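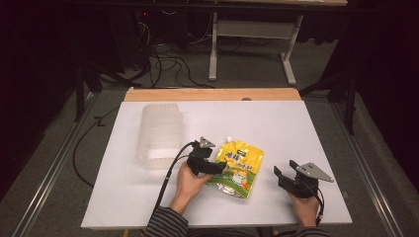 Hand-held grippers at work on a yellow pouch, with a stack of plastic tubs alongside.

Spend on the bench before the arm

Most firms buying their first picking robot start with the arm. Trinley, a contract packer with 309 product lines, started with a bench, a white board and a pair of hand-held grippers, and left the arm until the following year's budget.

The idea came from Planis, the integrator it hired to plan the job. A person works the grippers through each task, the movements are recorded, and the recordings later train the machine. It also gives the buyer an early look at which products are going to be awkward. At Trinley that meant pouches. Tubs have rims and stiff sides. A foil pouch lying flat gives a pair of jaws much less to hold.

The first plan allowed 11 days for recording and set a target of 2,598 picks. Both figures were met, but the budget had left out cables, spare jaw fingers and somewhere to store the files. Those extras came to £380 in the first month - small money, though it had to be found from the maintenance line.

Trinley then asked two suppliers, Kobzar and Nustero, to quote against the same list of products. Kobzar was cheaper to buy and charged separately for training. Nustero put everything into one yearly fee. The company has not yet signed with either, and wants a price for replacement parts in writing first.

An order is planned for January. Floor space has been set aside, and the bench will stay where it is for new lines.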